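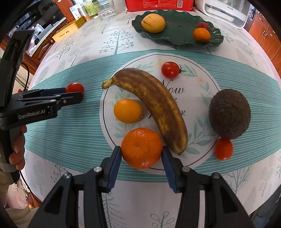
Eine überreife Banane auf dem gedeckten Tisch.

Was ist eine Biografie?

Eine Biografie ist ein Buch über das Leben von einem Menschen. Das Wort kommt aus dem Griechischen: "bios" heißt Leben und "graphein" heißt schreiben. Wenn jemand über sein eigenes Leben schreibt, nennt man das eine Autobiografie.

Woher weiß die Autorin, was früher passiert ist? Sie sucht Quellen. Quellen sind zum Beispiel Briefe, Tagebücher, alte Zeitungen oder Rechnungen. Veronika Vida schreibt gerade über den Maler Tihomir Dervishi, der vor etwa 100 Jahren gelebt hat. Von ihm gibt es noch 974 Briefe. Im Juli hat sie den letzten davon gelesen. Viele sind sehr kurz, und in einigen bittet er nur um blaue Farbe oder um Geld.

Manchmal sagen zwei Quellen etwas Verschiedenes. Der Maler schrieb seinem Bruder, dass er sein großes Bild in drei Tagen gemalt hat. In seinem Tagebuch steht aber, dass er den ganzen Winter daran gearbeitet hat. Dann muss die Autorin überlegen: Wem wollte er gefallen? Was hat er nur für sich selbst geschrieben? Wenn sie es nicht sicher weiß, schreibt sie "vielleicht" oder "wahrscheinlich" - das ist erlaubt und auch ehrlich. 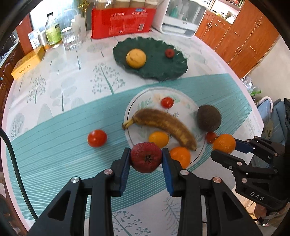 Na-rae So möchte wissen, ob man in einer Biografie auch etwas erfinden darf, wenn ein Brief fehlt. Nein, das darf man nicht. Wer Gespräche erfindet, schreibt einen Roman. Auch Romane über echte Menschen können sehr schön sein, aber man soll sie nicht mit einer Biografie verwechseln.

Am Ende des Buches stehen meistens die Anmerkungen. Dort kann man nachsehen, aus welchem Brief ein Satz kommt.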